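Subject: Re: [store-systems] Shelf label gateway drops updates after price load
Date: 11/18/23

> We moved the Strickland store to Vuster 3 in June. Since then the
> overnight price load finishes clean on the server, but a block of
> labels in the far aisles still shows the old price at opening.
> A manual resend fixes them. Is anyone else seeing this, and is it
> the gateway or the labels?

It is most likely the gateway. We had the same symptom with the Sedurix units. The send queue holds 1,000 entries, and anything past that is discarded with no error returned. The server counts a message as delivered once the gateway accepts the connection, so your log will look clean either way.

To confirm, compare the batch size in the load file with the accepted count on the gateway status page. The second number is kept in memory only, so read it before the unit restarts. 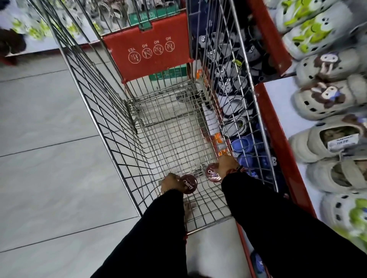 Two settings matter. Set the batch limit below the queue size, and set the pause between batches long enough for the queue to drain. Ours is 2 minutes, which is conservative - a small store could go lower. Leave the retry count alone. Raising it puts duplicates in the queue and makes the overflow worse.

If the same labels fail after that, check their signal readings before you replace anything. Labels at the end of the load order and labels at the edge of radio range can be the same ones, depending on how your planogram export is sorted. Ours was sorted by aisle, and we lost a week to that.

The Flitutari patch notes mention a larger queue. I have not tested it.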